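Zumthorpe Swap and Share list
Sat 31 May
Subject: Re: music stand and garden bits

> Hello all, I'm after a music stand that folds, for my daughter's
> clarinet practice, and any small hand tools for a window box.
> Can collect from the Hanham side. Does anybody have either?

Good morning, and what lovely timing, as I've been meaning to turn out the cupboard under the stairs since Easter and your message was just the push I needed (well, that and the rain).

I do have a stand, a black folding one on a tripod, and you're very welcome to it. The desk part is the solid sort with rows of holes punched in it, so it holds a heavy book far better than the wiry ones I learnt on. It did two winters with the choir and has another hundred concerts in it, I should think.

For the window box there are two little hand tools with yellow handles and blue heads, one of them a three-pronged cultivator, and the pink bucket can go along with them if you have the room. The microphone is a plain handheld one and I'd be glad to see it used, so do shout if anyone wants it for quiz nights.
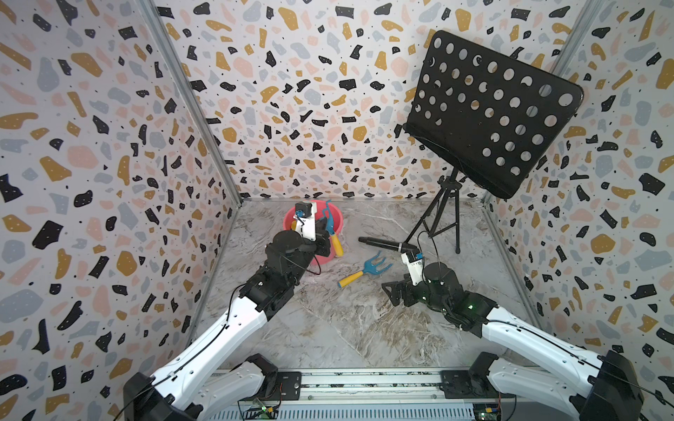 Stand, microphone, garden tools and pink bucket, all free to collect.

I'm in most evenings next week, on the 731 bus route, and the stop by the chapel is the one you want. Drop me a line off the list and I'll send you the house number.

Warmest wishes to you all, and good luck with the clarinet!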